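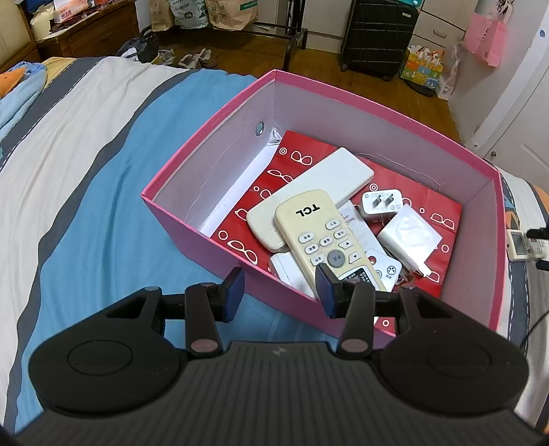 Remotes, chargers and the box they end up in: frequently asked questions

These are the questions that come in most often through the Clornlow household page. Answers are by Violeta Vergara unless marked otherwise. We sell no boxes, trays or labels, and we get nothing from anyone who does.

Do I need to buy a special organizer?

No. I have tried four or five of the ones with adjustable dividers and I remain unconvinced. The dividers are never where you want them, and a charger with prongs will not lie flat in any slot I have met. A cardboard box does the job. If it came with something else in it and still has the printed paper in the bottom, leave the paper alone.

Lid or no lid?

No lid. People put things on top of lids, and then they stop opening the box.

How do I find out which remote goes with what?

Start with the ones that have a name on them. A remote that says TCL on the front is going to a TCL television or to nothing you own, and you can settle that in a minute by standing in front of the set. The plain white ones are harder. Look on the back and inside the battery cover for a model number before you start guessing. If the buttons are labeled in a language you don't read, a phone translation app will usually manage "power" and "mode", though I wouldn't trust it on much beyond that.

Are universal remotes worth it?

I doubt it. Every one I've used could change the volume and not a lot else. Decha Boonchu disagrees and asked for equal space: "Mine has run the TV and the fan for two years. Violeta didn't read the manual." I did read the manual.

Can I use any charger that fits?

A plug that fits tells you very little. Read the small print on the adapter and compare the output voltage with what the device asks for. They should match, and the amps on the adapter should be equal to or higher than the device needs. With round plugs the polarity has to match as well, and there is a little diagram for it. If the print has worn away, don't use it.

Should adapters stay in their plastic sleeves?

Only if they're unused spares. The sleeve keeps the metal plug from scratching things, I'll give it that. It also makes the writing hard to read and tends to get put back on dead adapters, so that they look new for years.

What about loose wire?

Throw it out, or take it to the recycling point if yours accepts it. I have had long letters on this subject. Paweena Suksawat has kept short lengths of copper wire for tying up tomato plants, and if you grow tomatoes, fine. A tangle that lives at the bottom of a box is not being used for tomatoes.

Do little paper tags matter?

Read them once. Some carry a serial number or a purchase date you may need for a warranty. Most don't. Copy down anything useful and let the tag go.

Where should I do the sorting?

On a bed, for my money. Things don't roll far and nothing breaks if you drop it. Clear off the spare blankets first - small parts vanish into a heap of bedding and turn up in the wash. Elfriede Auer swears by the kitchen table, but hers is bigger than mine.

Should I take the batteries out?

Out of anything you won't use this month, yes. Old batteries leak and ruin the contacts. Tape over the ends of button cells before you discard them and keep them well away from children.

Is it true you should get rid of anything you haven't used in 30 days?

I've never seen a good argument for that number. By that rule the air conditioner remote goes every January. A year makes more sense for seasonal things. Ask what a replacement would cost and how annoying it would be to find.

I have a device I can't identify at all. What now?

Put it in an envelope, write the month on the outside and leave it in the box. If two summers go by and it's still sealed, take it to electronics recycling. Please don't mail it to us. We have three already, and one of them hums.

Questions about filing receipts and manuals are on the Paper page.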